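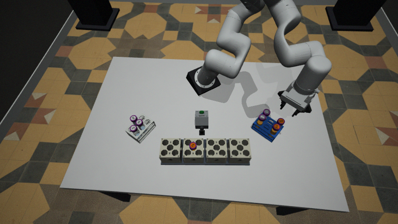 Speaker notes – Can machines do the chores yet?
Dec 27, 2019
By the Coris Automation Program Office

Opening. Thank the hosts at Vandesine and move straight to the topic. Most people in this audience have been asked by a manager or a relative when a machine will take over the dull work. The question deserves a careful answer, and the answer depends on the chore.

Start with the kitchen. A person who empties a dishwasher handles wet glass, thin plates and loose spoons in one short job, and does it while talking to someone else. No product we have reviewed does this at a price a household would pay. Folding laundry is in a similar position. Vacuuming a flat floor is the exception, and the audience will already know it.

Move to the shop floor. Machines have done well there for decades, chiefly where parts arrive in the same place and face the same way every time. The harder jobs are the small ones between the large ones: loading a rack, moving a tube to the next holder, pressing a button, setting aside an item that does not belong. These jobs look like housework. Our program treats them as the same problem.

Pause before the next section. State plainly that the work at hand is simulated, and that a simulated table is kinder than a real one. Caps do not stick. Labels do not peel.

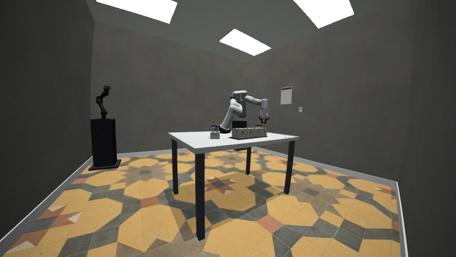 Lobo wrote after the May session that the comparison with housework is unfair to the machines, and that a bench with racks on it has more in common with a parts feeder than with a kitchen counter. Read the remark to the room in full. Our position is that the comparison holds for one reason: in both settings somebody else has used the space first, and things have been left at odd angles.

Explain the task in simple terms. Small capped tubes stand in racks and must be moved to other racks. A new employee learns this in a morning. The machine has to find the tube, choose where to grip it, lift it without striking its neighbor, carry it across, line it up with an opening and let go. Trouble at any step usually shows up at the last one.

Give the figures slowly. The Braltach trial covered 600 attempted transfers. Of these, 112 ended without the tube seated in the intended position. Do not round these numbers, and do not call the result a success or a failure. A shop that moves 4000 tubes in a week could not accept that rate without a person standing by. A shop that moves a few dozen might, if the person is nearby anyway.

Allow time for the point about openings. A hand feels the rim of a hole and slides in. An arm guided mainly by sight must judge the same rim from an angle, often with its own fingers in the way.
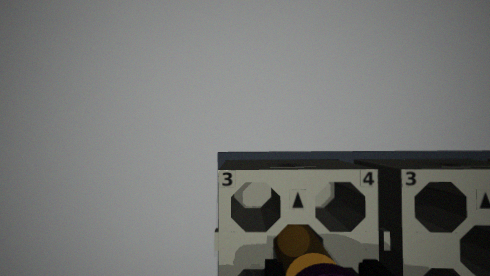 Coris Automation Program Office
Office of the Program Lead, Bench and Household Tasks

Continue with what has improved. Gripping is better than it was. Planning a path around a fixed obstacle is seldom the main difficulty now. Recovery remains weak – a person who drops a tube picks it up, while many systems carry on as though they were still holding it. Our staff regard recovery as the first item of work for the coming year.

Add a word on cost. The purchase price of an arm is the figure buyers ask for. The hours spent arranging the bench to suit it are seldom budgeted, and in the Braltach trial they took up 3 full weeks. 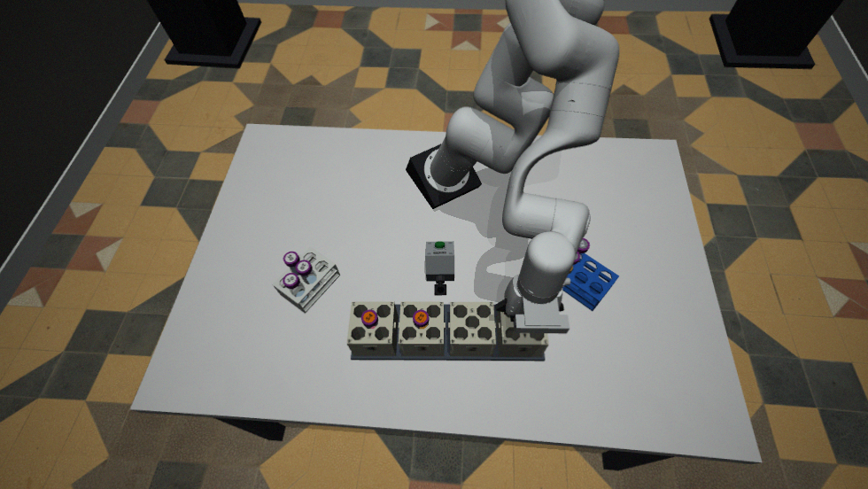

Should a small shop buy an arm for this kind of work now?
It depends on how steady the work is. If the racks, tubes and positions stay the same from month to month, a trial is reasonable. If they change with every order, a person remains the better choice at present.

Close by inviting further questions. If asked about the home, repeat that household chores change more often than bench work, and that we offer no date. Remind attendees that the Vandesine handout has the trial figures on its second page.

Contact: Coris Automation Program Office | © 2019 Coris | Back to top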